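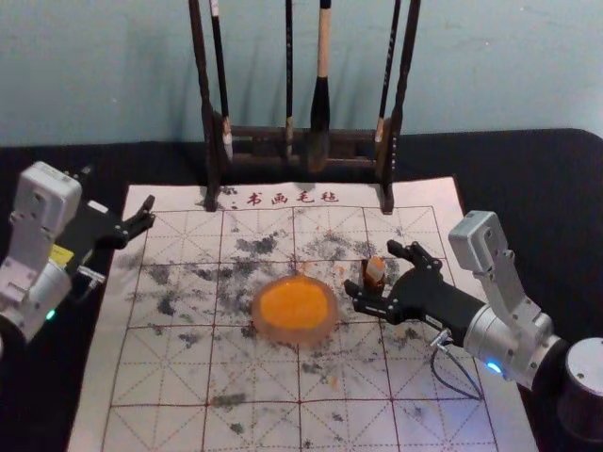 **Korkesa Center Adds Calligraphy and Seal Room**

The Korkesa Cultural Center will open a permanent room for brush calligraphy and seal work in June, the center announced this week. The room replaces the former reading annex on the second floor and will seat 14 participants per session.

Tables in the new room are covered in black cloth and set with felt mats marked in the traditional rice-character grid, which helps beginners place each stroke within its square. Participants will share brush racks, seal stamps and dishes of red-orange seal paste. Mats already in use at the center will be kept in service, ink stains included.

Instruction will be led by Qiuyue Cao, with Osvaldo Costa assisting at the evening sessions. The introductory course covers holding the brush, basic strokes and the placement of a seal on finished work.

"Students often ask about the seal first," Ms. Cao said. "We teach it in the same course as the brush."

Registration is open to residents age 14 and older at the front desk. The center received 62 inquiries during the planning period, and a second course will be added if the first is filled.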